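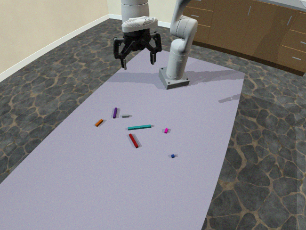 Print this page | E-mail this page

Progress report: Furneser recipe testing, chilled grain and bean salads
Submitted to the Gil Fund by Jae-hoon Jeon, Kavuldale Test Kitchen
October 3, 2020

Status. Testing of the chilled salad recipes began in February. Of the 156 recipes in the plan, all but 10 have been cooked, tasted and scored. The remaining recipes call for fresh fava beans and are held until next season.

Method. Each recipe is made twice by different cooks working from the same printed card. Dressing is weighed before and after mixing. Salads are tasted at one hour and again after a night in the refrigerator.

Findings. Barley and farro take up more dressing overnight than rice does. Cards for both now tell the cook to hold back a third of the dressing and stir it in before serving. Chickpea salads kept their texture. Cucumber released too much water unless salted and drained first, and the cards have been changed to say so. Two lentil recipes were dropped for poor flavor.

Spending. Groceries are within budget. The scale line is overspent by $1,000 after the Murkitero bench scale was replaced. We ask to move that amount from the printing line.

Next period. Edit the remaining cards, retest the farro and orange salad with less vinegar, and send the full set to the printer. Nutrition figures will follow once serving sizes are fixed.

Print this page | E-mail this page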